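第四章 安装与首次使用

4.1 开始之前

本章适用于 Budier 系列儿童房组合收纳架（两层、三层及加宽型）。安装时间视型号而定，两人配合会比较顺手。如果您购买的是加宽型，请先看 4.6 节关于中间立柱的说明，再回到这里。

请在宽敞平整的地面上拆箱。硬地板上先铺一块毯子或把纸箱摊平垫在下面，以免侧板边缘刮伤地面。拆箱过程中请让儿童离开房间，小袋里的螺丝和盖帽属于小零件。

工具需自备：
十字螺丝刀一把
卷尺
铅笔
水平尺
电钻（仅在砖墙或混凝土墙上固定时使用）

随箱附带一把六角扳手，装在说明书的塑料袋里，容易和包装一起丢掉。

注意：不要用电动螺丝刀拧紧偏心连接件。扭力过大会使板材孔位崩裂，崩裂后的孔位无法修复，只能更换整块板。

4.2 核对部件

每块板的背面贴有字母标签，装好后再撕掉。请对照下列清单核对：

A 左侧板
B 右侧板
C 顶板
D 底板
E 层板（两层型一块，三层型两块）
F 背板，折叠包装
G 防倾倒固定件及绑带
H 滑轨，成对包装，标有 L 和 R
J 五金袋

如有缺件，请不要开始安装。致电 Goh 客服时请报出纸箱侧面的批次号，以及所缺部件的字母。缺件补发时按字母发货，不按名称发货，因为不同批次对同一块板的叫法有过变动。

4.3 组装框架

1. 将左侧板 A 平放在地上，有孔的一面朝上。
2. 把连接杆旋入指定孔位，旋到螺纹完全看不见为止，不要再用力。
3. 将偏心轮放入底板 D 和顶板 C 端面旁的圆孔，箭头朝向板边。
4. 把底板 D 竖起，对准侧板 A 上的连接杆插入，用十字螺丝刀将偏心轮顺时针转半圈。
5. 用同样方法装上顶板 C。
6. 装层板 E。层板有封边的一侧朝前，未封边的一侧朝背板。
7. 将右侧板 B 盖上，由另一人扶住，逐个对准后再锁紧。
8. 暂时不要把偏心轮全部锁死，留出一点余量，待背板装好后再统一锁紧。

提示：第 7 步对不准时，多半是某一根连接杆旋得不够深。取下侧板，逐根检查，不要用锤子敲。

4.4 安装背板

背板起到校正框架的作用，不能省略。没有背板的收纳架在水平方向会晃动，时间长了连接件会松脱。

1. 让框架正面朝下躺在毯子上。
2. 用卷尺量两条对角线，两个数值应相等。不相等时，轻推较长那条对角线的一角。
3. 展开背板 F，光面朝下，沿侧板和顶板的槽口推入。
4. 再次测量对角线。
5. 用小钉固定，钉距 18 厘米，先钉四角，再钉中间。
6. 将所有偏心轮锁紧，盖上盖帽。

4.5 靠墙固定

警告：家具倾倒可能造成严重伤害甚至死亡。本产品必须固定在墙上才能使用，两层型也不例外。不要让儿童攀爬层板或站在收纳盒里。

箱内的防倾倒固定件 G 只包含家具一侧的螺丝。墙体材料各不相同，墙面一侧的螺丝和膨胀管需要您按墙体类型另行选购。不确定墙体类型时，请咨询五金店或装修人员。

1. 两人一起将收纳架立起，移到最终位置。
2. 用水平尺检查顶板。地面不平时，旋转底部调节脚。
3. 在顶板后缘两端各装一个固定件。
4. 用铅笔在墙上标出对应位置，标记应略低于固定件，使绑带拉紧后向下受力。
5. 移开收纳架，钻孔，装入膨胀管。
6. 把收纳架移回，穿好绑带，拉紧并扣上锁扣。
7. 双手握住顶板前缘轻轻向外拉。收纳架不应离开墙面。

有踢脚线的房间，收纳架背面与墙之间会留下一条缝。绑带可以跨过这条缝，但必须拉紧，不得留松量。

钻孔前请确认墙内没有电线和水管。开关、插座的正上方和正下方不要钻孔。

4.6 加宽型的中间立柱

加宽型多一根中间立柱，装在底板与顶板之间，位置已在出厂时预钻。立柱须在第 4.3 节第 5 步之后、第 6 步之前装入。先装层板再装立柱，立柱是放不进去的，只能拆回重来。

立柱上下两端形状相同，但孔位不对称，贴有标签的一端朝下。

4.7 安装滑轨与收纳盒

滑轨 H 分左右，L 装在左侧板内侧，R 装在右侧板内侧。滑轨前端有一个凸起的挡块，用来防止收纳盒被整个拉出来，挡块必须朝前。

1. 选定高度。浅盒占一格，深盒占两格。
2. 将滑轨卡入孔位，用螺丝固定前后两处。
3. 将收纳盒两侧的边沿放到滑轨上，稍微抬起前端越过挡块，再平推到底。
4. 来回拉动几次，确认顺畅。

不使用滑轨时，收纳盒也可以直接放在层板上。层板净深 400 毫米，自备的篮子或盒子只要不超出这个深度都能放进去。超出的部分会伸到走道上，容易被绊到。

4.8 分类与摆放

较重的东西放在最下层，例如积木、木制轨道和成套的书。毛绒玩具和纸类放在上层。这样做重心较低，孩子自己取放也方便。

为每个盒子定一个类别，类别不要分得太细。学龄前儿童能记住的大致是“车子”“过家家”“画画”这一类说法，分到“大车”和“小车”就很难坚持。标签可以用图画或照片代替文字，贴在盒子正面偏下的位置，上方常被手抓，标签容易翘边。 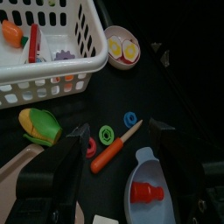
不要把盒子装满。装到边沿以下一掌宽比较合适，孩子不必全部倒出来也能找到想要的东西。装得过满时，盒子往回推会卡到上一层层板，拉出来时也容易翻倒。

含有纽扣电池的玩具请放在儿童够不到的地方，或确认电池盖有螺丝锁紧。三岁以下儿童使用的收纳盒里，不要混放哥哥姐姐的小零件玩具。

玩具数量较多时，可以分出一部分收到柜子里，隔一段时间轮换。本手册的中文版编辑 Szu-yu Tsang 在编写本节时采用的做法是每月初换一次，换下来的盒子直接整盒收走，不再重新分拣。您可以按家里的习惯调整。

4.9 清洁与保养

板材用拧干的软布擦拭，再用干布擦一遍。不要使用含氯漂白剂、去污粉或钢丝球。水渍应及时擦掉，封边处长期受潮会鼓起。

塑料收纳盒可以用温水和中性洗涤剂清洗，晾干后再放回。不要放入洗碗机，高温会使边沿变形，变形后无法在滑轨上滑动。

首次使用一个月后，请检查一次偏心轮和墙面绑带，之后每半年检查一次。搬动过收纳架之后也要重新检查。七月前后天气潮湿的地区，背板可能略有起伏，天气转干后会恢复，不影响使用。

滑轨不需要上油。有异响时，用干布擦去轨道里的灰尘和碎屑即可。

4.10 常见问题

收纳架左右晃动
检查背板是否完全进入槽口，偏心轮是否锁紧。仍然晃动时，按第 4.4 节重新测量对角线。

收纳盒推不到底
查看盒后方是否有掉落的玩具。再检查左右滑轨是否装在同一高度。

收纳盒会自己滑出来
收纳架向前倾斜。用水平尺检查前后方向，将前方的调节脚调高。

盖帽脱落
盖帽只起装饰作用，脱落后请收好，避免幼儿误食。补装时不要使用胶水，否则以后无法拆卸。

需要加购层板
层板的订货号为 2,814，适用于两层型和三层型。加宽型的层板较长，请向 Hultalport 配件仓库另行查询。旧款 Pulla 系列的层板孔距不同，不能混用。

4.11 拆卸与搬运

1. 取出全部收纳盒。
2. 松开墙面绑带，此时须有一人扶住收纳架。
3. 短距离移动时，由两人抬底板两端，不要抬顶板，也不要在地上拖行。
4. 需要完全拆开时，按安装的相反顺序进行，先取背板，再松偏心轮。
5. 将五金件装回原来的袋子，用胶带贴在底板内侧。

重新安装时，偏心轮可以继续使用，小钉请换新的。绑带如有起毛或裂口，必须更换后才能再次固定，更换件请按字母 G 订购。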